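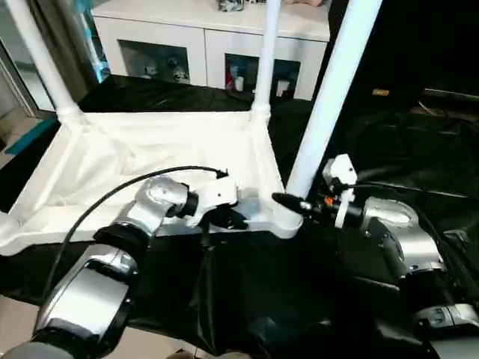 Left gripper at the front lip of the frame, two-arm cell, Trullusden.

From: Kiyoshi Sasaki
To: Sillero cell users
Subject: Re: Left arm settling low at the front edge after cable change

Dear colleagues,

Thank you to Hinata Wada for the clear report, which I have kept below in full. As the matter affects all groups with time booked on the two-arm cell at Trullusden in October, I am replying to the list.

Hinata Wada wrote:

> Dear all,
>
> After the left gripper cable was replaced, the left arm has been settling lower than it should when it is sent to the front edge of the white frame. The right arm repeats well. I measured the left at the standard reference pose and found it 3 mm low. The error grows as the arm reaches further across the bench and almost disappears when it is folded back near its base.
>
> I have run the Koris zeroing routine twice, with the same result each time. The joint values it reports look reasonable to me. I have not touched the base bolts and I have not changed the payload entry.
>
> Two questions. Is it safe to go on using the cell in this condition, provided that the approach height is raised? And should the gripper be taken off and refitted before the routine is run again, or is there something else that ought to be looked at first?
>
> I should add that the black cloth was taken up and relaid on the same afternoon, so I cannot rule out that the frame was put down in a slightly different place.
>
> With thanks,
> Hinata Wada

On the first question, the cell may be used at reduced speed with a raised approach height until the procedure set out here has been completed. Please do not run any task in which both grippers work close together at the front edge. The clearance there is small, and the collision limits in Sillero were set for a left arm that goes where it is told.

On the second, please leave the gripper on for the moment. An error that grows with reach is seldom a fault in the gripper mounting. I would look first at the cable, then at the payload entry, and only then at the zero position. The order matters, as each of these will disturb the ones after it.

Cable. The external cable on each arm must hang in one open loop, long enough that it never draws tight at full reach. The replacement supplied by Yoshida is stiffer than the old one and will pull on the wrist if it is tied down too near the gripper. Release the tie nearest the gripper, send the arm slowly to its furthest taught point, and watch the loop throughout. Refit the tie only when the arm is at that point. A cable that looks generous with the arm folded may be short by the time it is stretched out.

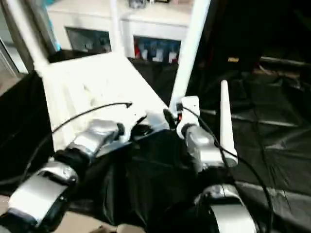
When both arms are brought forward to the front edge, check the outer side of the right arm as well. The cable there should fall clear in a long curve and should not catch on the edge of the bench or on anything standing on the cloth. The left cable may pass above the frame, provided that it neither rests on the posts nor hooks round them as the arm withdraws. Please bring the arms back one at a time during this check, with a hand on the stop button.

Payload. The Koris controller holds a separate entry for each arm. The new cable and its connector add 58 g to the left side, and I can see from the log that the old value is still in use. The person carrying out the work should correct the entry and save it before any zeroing is attempted. Restart the controller afterwards. Saving alone does not load the new value, a point on which the manual is less than clear.

Zero position. Allow both arms to run the warm-up cycle for 14 minutes and then start the routine from the folded pose. If the result still differs from the stored values at joint two or joint three, write down both sets before accepting the new one. I would ask that nobody accept new values simply to clear the warning. We lost the original set in that way during the spring and had to rebuild it from paper notes.

Frame and cloth. Hinata is right to raise this. The cloth bunches easily, and a fold under one side of the frame is enough to tilt it. Lift the frame off, draw the cloth outwards from the middle, and set the frame back on its marks. Then press lightly at each collar in turn and see whether it rocks. Some wrinkling in the open part of the cloth does no harm and need not be chased — it is only the area beneath the frame that must lie flat. Measure the front edge at both ends before teaching any point against it.

Once the above has been done, repeat the reference measurement at full reach. An error below 1 mm is acceptable for present purposes. If it is larger, stop there and write to me directly, and I shall arrange to check the base bolts with a torque wrench. Nobody else should loosen them. The relation between the two arm bases was surveyed at installation and a disturbed base would mean surveying it again.

Results should be entered in the maintenance record under item 31, with the measured values at the folded and extended poses for both arms. Please include the right arm even though no fault has been reported on it.

I have kept the cell free on the booking page for the first morning slot, and Hinata has kindly agreed to carry out the cable and payload steps then. Groups with later slots should look at the record before starting.

Yours sincerely,
Kiyoshi Sasaki
Cell maintenance, Trullusden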